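Workshop Tips: When a Small Robot Arm Drops Things or Stops Short

Collected by Dwight MacPherson

These notes come from one bad month with a bench arm. In March ours let go of a jar lid at the top of its reach, and a few nights later it stopped halfway through a move and sagged onto the work. The cause was a loose cable clip at the elbow, but it took us a long time to find it. The tips are in the order I would check things now.

Kill the power first

Do not reach in while the arm is paused. A paused arm is still holding itself up with its motors, and it can start again or let go. Put one hand under the upper link, then switch off at the wall. Many small arms have no brakes and will fall the moment the power goes. Ours is a Ramstead and it drops like a gate.

Keep the stop switch on a cord long enough to reach where you stand. The Tenden switch we use came with a short lead, so Ea Oddsson spliced in a longer one and taped it along the skirting of the bench.

Check the base

Push the base by hand with the power off. If it rocks at all, tighten the plate screws corner to corner, a little at a time. A base that moves by the width of a fingernail will put the gripper well off at full reach.

If the arm stands on a mat or board over a soft floor, push on the mat too. Carpet and rugs give under load. When the arm stretches out past the edge of its board, the weight shifts and the whole thing can lean. Put a stiff sheet under it or bolt it to something heavy.

Try a slow reach

Set the speed low and send the arm out past the edge of the mat with nothing in the gripper. Stand back and listen. A healthy joint makes one steady sound. A click or a short buzz at the same angle each time usually means a cable is being pinched or a gear has a chipped tooth.

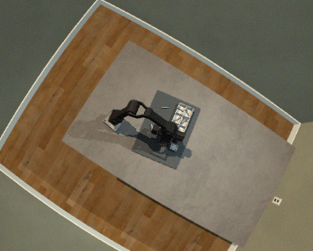
How often should I tighten the joint screws?
Every 100 hours of running, and again any time the arm has hit something or been moved to another spot.

Look at the cable at the elbow

Bend the elbow by hand through its full travel, power off. The cable should slide and never pull tight. Ours had slipped its clip and was being squeezed on every lift. The wire inside had broken but the jacket looked fine. Replace the cable. Tape will not fix it.

Watch shiny items

Foil and polished metal can fool a depth camera. If the arm misses only on shiny things, lay a paper towel over one and try again. If it then picks up properly, the motors are fine and the sensing is at fault.

Grip pads

Wipe the pads with rubbing alcohol and let them dry. Ours were changed at 3,000 picks and were already glazed. Macapagal pads fit but are a bit thick, so reset the closing point after you put them on.

Before you run it again

Ten slow cycles empty, then ten with something soft. We use a rolled towel. Write down the date and what you changed. Ea keeps a Gusar notebook on a string by the switch and it has saved us a lot of arguing.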